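How to Load Cups and Glasses in a Dishwasher Rack
By Refugio Cárdenas
Updated March 11, 2018

Most cups that come out dirty were loaded badly. The steps are the same for nearly any wire rack with upright tines. If yours lifts out, set it on the counter first and load it there.

1. Empty the rack and check it. Run a finger along the tines and look for chips in the coating. Make sure the wheels turn.

2. Scrape and drain. Pour out leftover drinks and pick off any tea bags or labels. A full rinse isn't needed unless milk has dried on.

3. Start at the back. Put the first cups near the back of the rack and work forward.

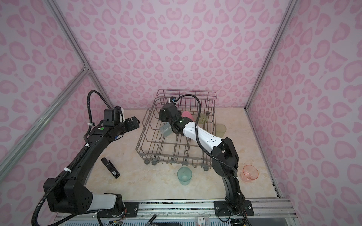
A pink plastic cup near the back middle of the rack, with a small glass to its right.

4. Turn the openings down. Set each cup over a tine or between two rows, mouth down and leaning a little. A cup left on its side can hold a puddle through the whole cycle, so look over the load before you slide the rack in.

5. Separate glass from glass. Two glasses that touch will knock together when the water starts. Leave a finger's width, or put a plastic cup in the gap.

6. Check the plastic. Thin tumblers go in the top rack only, and only if the bottom is marked dishwasher safe. Light ones flip over easily. Wedge them between tines or wash them by hand.

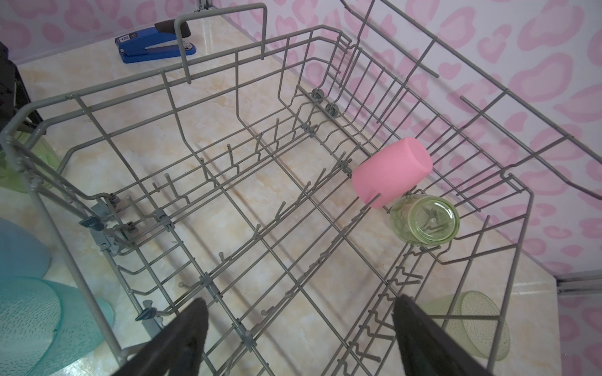
Pink cup and pale green jar on their sides and touching. Turn both mouth down and move them apart before washing.

7. Leave the bumpy ones for last. Textured cups trap grease in the dimples. Go over them with a soft brush and a drop of soap, then load them wherever there is room.

8. Push the rack in and spin the spray arm by hand. If it hits a cup, move the cup.

Unloading: empty the bottom rack first so drips from the cups don't land on dry plates. Tip each cup over the sink and wipe the rim around the base with a towel.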